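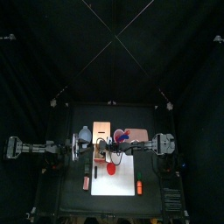
Two arms at the curtained bench, with the white sheet laid out between them.

The Cumwood workshop in Pleretville put in its two-arm benches last November. Vistthorpe, the parent firm, asked for a page on what the job is like now. Much of the work used to be handing things out and putting them back: cups, boxes, markers, lids. These days more of it is setting up the bench, watching the arms and writing down what they did.

Forty-eight people work on this floor. Everyone who wanted to stay on did, although several job titles changed and so did the start times. The early shift is gone, and most people don't miss it.
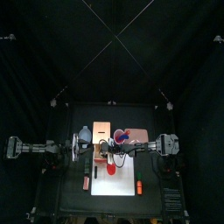 Same bench. The box, the cup and the pink board sit along the far side, with the red lid on the white surface.

Layout is now a job of its own. One person sets out the objects and a second checks them against the sheet before a run begins. We logged 756 runs in the first quarter. Staff who used to be on their feet all day now sit for a good part of it, and we've had requests for better chairs. The other common complaint is the black fabric, which makes it hard to keep an eye on the rest of the room. We've moved the break table closer so people aren't working on their own.

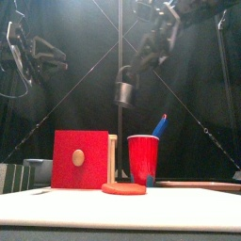
Ogunleye

At table height you get the red front of the box with its round wooden knob, and a padlock hanging from the arm on the right. New starters spend two weeks beside an experienced operator before they run a bench alone. Pay for operators went up one grade when the benches came in. Training for the evening group is still being organised, and the roster will go up beside the kitchen door.

Page updated May 1, 2020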